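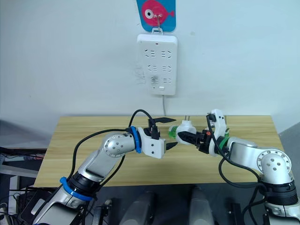

Handovers are a solved problem, according to a comment under my last post, and I should be spending my evenings on something harder. The comment went on to say that if both arms are bolted to the same table and both know where they are, passing a part from one gripper to the other is just arithmetic.

I thought so too, for most of a winter. The arithmetic is fine. I can put one gripper's fingertips where I want them in front of the other's and it looks right every time. What the arithmetic doesn't cover is how the part sits in the first hand. I pick small plastic pieces off a table, and they shift when the fingers close. A part that is tilted a little in one gripper is tilted a little when the other one comes for it, and on something that small a little tilt is enough for a finger to push the end of it instead of going around it.

So this post is about what I tried, and the numbers I got.

The setup hasn't changed since January. Two arms, blue rings on the left one, a green ring on the right one, and I call them blue and green in my notes because "left" gets confusing once you start walking around the table. Green picks, blue receives. The software that runs the trials is called Altby, which is my own pile of scripts and has no documentation, so please don't ask for a link yet.

The first method was the one the commenter has in mind. Fixed meeting point, fixed angles, blue closes when both arms report that they have arrived. I ran 522 handovers that way over a few weeks. It worked 80 percent of the time, and nearly all the failures were the tilt problem. A few were mine, from setting the part down facing the wrong way.

The second method was learned from demonstrations. I drove both arms by hand, recorded the joint positions and the camera views, and trained a policy on the recordings. I used the Grube training code with the default settings except for the length of the action chunks, which I made shorter. By the end I had 1,157 recorded handovers. I don't recommend collecting that many by yourself. My wrists hurt, and the later ones are sloppier than the early ones, which you can see in the policy if you know what to look for. It hesitates just before blue closes, the same way I did when I was tired.

That policy did better on tilted parts and worse on everything else. It would sometimes stop short with the fingers open and stay there. I tried cutting out the demonstrations with long pauses and that helped, though it didn't fix it.

What I'm using now is a mix of the two. The fixed motion brings both arms to the middle of the table and stops them with a gap between the grippers. Then the learned policy takes over for the last stretch, and it only moves blue. Green holds still. I retrained on just the final part of each recording, so the policy never sees the pickup at all and has much less to get wrong. When I first tried it with both arms free to move, they chased each other. Blue would correct for a tilt, green would move to help, and then blue had to correct again. Holding one of them still was the single change that mattered most.

I've only run the mixed version in batches of 20 so far. The last batch had one drop and no stalls. I'm not going to turn that into a percentage until I have as many trials as I ran for the first method.

Two things for anyone trying this. Check your cables before each session, including the loop up by the gripper. One of mine had worked its way in close to the wrist joint and was pulling slightly at certain angles, and I lost a whole Saturday blaming the policy for it. Also, save the failures with their camera views. I threw away the early ones and had to go back and make more.

To the commenter: I do agree that a better fingertip would help. A reader sent me the drawing for the Tinon pads, which have a shallow groove down the middle, and I've printed a pair but not fitted them. If the groove centers the part when the fingers close, the fixed method may get a lot closer to the mixed one, and I'd be happy to go back to it. I'll run the same trials with the pads on and post the counts, probably along with the parts list I promised to the people on the Bumomon forum.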